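Larngate Word List, README

Welcome! Larngate is a free list of dialect words from the river villages between Platska and Tovar, with meanings, sample sentences and notes on who still uses them. I grew up hearing maybe a third of these words from my grandmother, and finding the rest has been a joy.

What you get

entries.csv holds the words, 479 of them, one per row. sentences.csv holds the sample sentences, linked by entry number. sources.txt lists the notebooks and letters we worked from. Everything is UTF-8, so the accents should come through fine (if they don't, check your spreadsheet's import settings first).

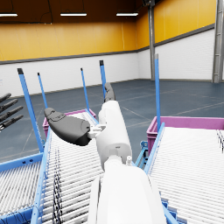 Columns in entries.csv

id: a number that never changes, even if the spelling does
word: the most common spelling
other: other spellings, split by semicolons
meaning: a short meaning in plain English
village: where it was first written down
status: daily, older speakers, or written only

The status column is my favorite. 96 words are marked "daily", far more than I dared hope for when we began! Weather words have held up wonderfully, and so have the rude names for lazy neighbors. Farm tools have done worse, and most of those are now "written only".

How words were picked

A word goes in if it turns up in 2 separate sources, or in one source plus a living speaker. Place names and nicknames are left out. Kimitus is the one odd case: it's a hamlet, but people also use it to mean "a long way off", so it has an entry under the second meaning only.
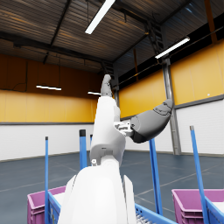

Known problems

Spelling is messy. The Tovar notebooks double their vowels and the Platska ones hardly ever do, so search the "other" column too. Sentences for entries above 200 haven't had a second check yet, and a few verbs are still listed under their past form.

Changes

21/08/2018: added the Tovar letters, fixed the broken semicolons from the February version.

Credits and use

Compiled by Nicanor Varela. Use it for anything you like, and please keep the sources file with it. If your family has a word we missed, send it in with the village name and a sentence, even a silly one. I read them all!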